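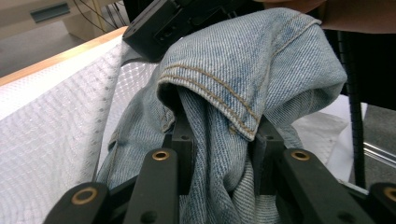 **1/11**
The Derstead Fan Fiction Archive is opening its spring writing exchange to all members. The posts in this thread set out the theme, the rules for entries, and the dates. Please read the full thread before writing to the moderation desk.

**2/11**
The theme this year is "The Door Left Open." Each story should take one moment from a published series, film, or game in which a conversation was interrupted or a departure was cut short, and follow what would have come next. The moment may be major or minor. It need not involve the lead characters.

**3/11**
Stories may run from 200 words to the length of a long chapter. Entries under the minimum will be moved to the drabble collection, where they will remain open to readers and comments but will not be matched with a recipient. Author's notes and content notes do not count toward the total.

**4/11**
All fandoms already listed in the Archive are eligible. The list now stands at 152. Requests to add a fandom should be sent through the tag form and should include the title, the format, and the name under which the work is best known in English. New fandoms added before sign-ups close may be used in the exchange.

**5/11**
Members have asked whether the *Warkine* novels and the *Warkine* television series will be treated as one fandom. They will be treated as two. The series departs from the novels at the siege of Torkow, and many recipients have a firm preference for one version of events. Stories that draw on both should carry both tags, and the summary should state which ending the author has followed.

**6/11**
Ratings. Every entry must carry a rating at the time of posting. "Not Rated" is accepted in the general Archive but will not be accepted for the exchange. Where an author is unsure between two ratings, the higher one should be used. The moderation desk may change a rating after posting and will write to the author when it does so.

**7/11**
Content notes. The four required notes are unchanged from last year: major character death, graphic violence, sexual content, and harm to a child. An author who wishes to keep a plot turn hidden may choose the general note "Reader Discretion" in place of the first of these only. The other three must be stated in full wherever they apply.

A story in which a death is later undone (a dream, a simulation, a reset timeline) still requires the note. We received a number of questions on this point after the winter exchange.

**8/11**
Matching. Each member who signs up will offer at least three fandoms and request at least two. Matches are made on fandom first and on characters second. Members may list any subject they do not wish to receive, and writers are expected to respect that list without exception. Optional prompts are optional. A recipient may not ask for a rewrite on the ground that a prompt was not used.

**9/11**
Continuations of earlier exchange stories are welcome, provided that the new entry can be read alone. Please link the earlier story in the notes and give a summary of no more than a few lines. Writers who are continuing the shared Kerekes Station series should check the series timeline page first. Two stories now place the evacuation in different years, and the series editors have asked that no third date be introduced until they have settled the matter.

**10/11**
Dates. Sign-ups open in February and will remain open for 11 days. Matches will be sent by private message shortly after sign-ups close. Drafts must be posted to the closed collection by noon, Archive time, on the due date shown in the match message. One extension will be granted on request. A member who needs to withdraw should do so through the exchange page so that a substitute writer can be found. Withdrawal before the due date does not affect eligibility for later exchanges.

**11/11**
Stories will be revealed together, with author names hidden for the first week. During that week, authors are asked not to reply to comments on their own entries or to mention them elsewhere under their usual names. Comments are open to all registered members, and the standing comment policy applies.

Questions on tags should go to the tag form. All other questions may be posted as replies to this thread, and the moderation desk will answer them here.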